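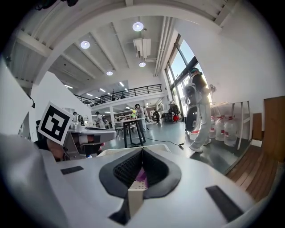 Call for participants: household cloth handling, Salholm workspace

Albridge is seeking adults to carry out short tabletop tasks with everyday cloths at its Salholm workspace. The work covers picking up, moving, folding and sorting small textiles into and out of baskets. Sessions run on weekdays in December. No previous experience is required.

Tasks

Participants work standing at a white table. Each session is made up of 3 blocks with a break between blocks. Cloths are supplied in mixed colours and sizes and are handled one at a time. A written task sheet gives the order of items and the position in which each is to be left. Speed is not scored. Dropped items are picked up and the task sheet is resumed at the same line.

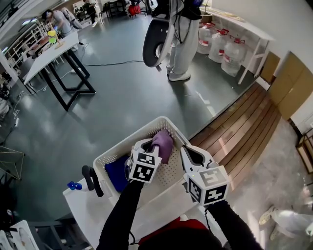

Basket task: purple cloth held above the white basket, dark blue cloth inside.

Requirements

Aged 18 or over.
Able to stand for up to 2 hours, breaks included.
Full use of both hands and normal or corrected eyesight.
Able to read task sheets in English.
Plain long sleeves and flat closed shoes. No loose bracelets or rings.

Place

The workspace is a shared, high-ceilinged room with tall windows and a mezzanine. Other work goes on in the room during sessions. Drinking water is provided. Bags and coats are left at the Casier desk on arrival.

Payment

Participants are paid a fixed fee per completed session, by bank transfer. Travel costs are not covered. A participant may attend more than one session, subject to places.

How to apply

Send your name, a telephone number and the days you are free to the Krishnan bookings office at Albridge, quoting reference 807. Applications received after 2025-12-11 will be placed on the reserve list.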